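2/4/22

Procedeu-se hoje à preparação da bancada de demonstração para as sessões de química elementar do programa Rikbridge. A sala foi aberta às oito horas e o tampo branco foi limpo antes da colocação de qualquer material. A colega Nele Hellwig conferiu o inventário: constam 232 peças, das quais 30 tubos de ensaio aguardam etiquetagem.

Ficou acordado com Maksym Nechyporuk que as soluções coradas serão mantidas em volumes reduzidos - pouco líquido em cada recipiente - e que o suporte transparente permanecerá ao centro da mesa. A taça cor-de-rosa serve provisoriamente para os tubos por arrumar.

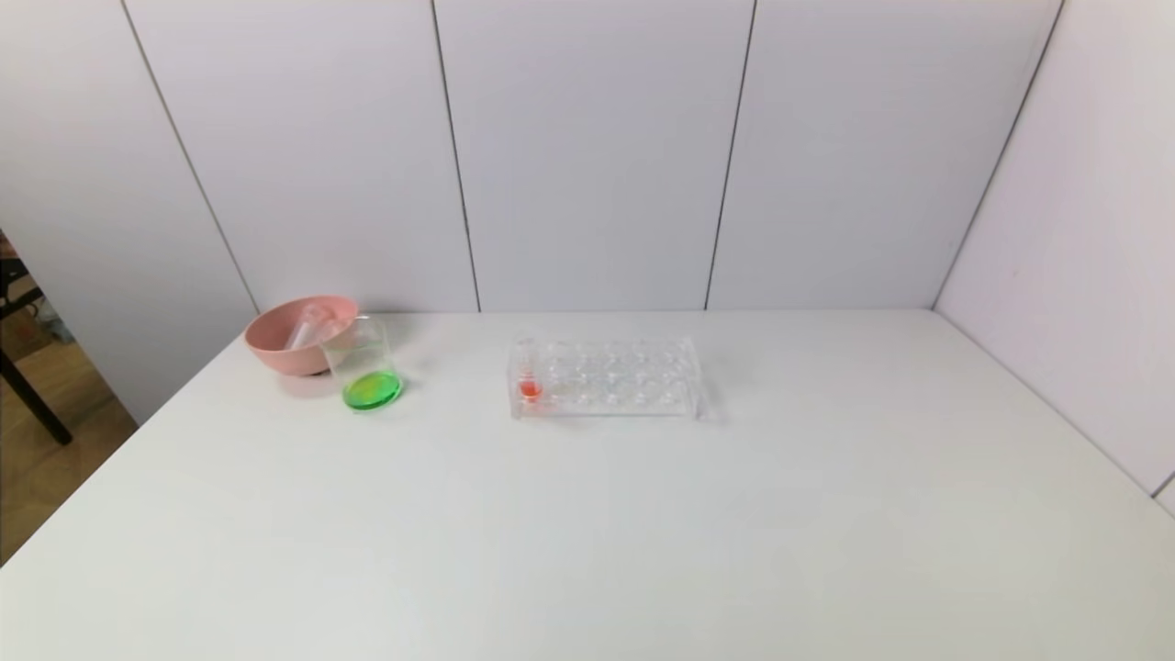
Falta ainda rever a ficha de segurança e solicitar à Fitzsimmons a reposição dos corantes. O pedido seguirá amanhã, com o número 161. A próxima sessão receberá 20 alunos, repartidos por dois turnos. A sala foi encerrada às dezoito horas e a chave entregue na receção.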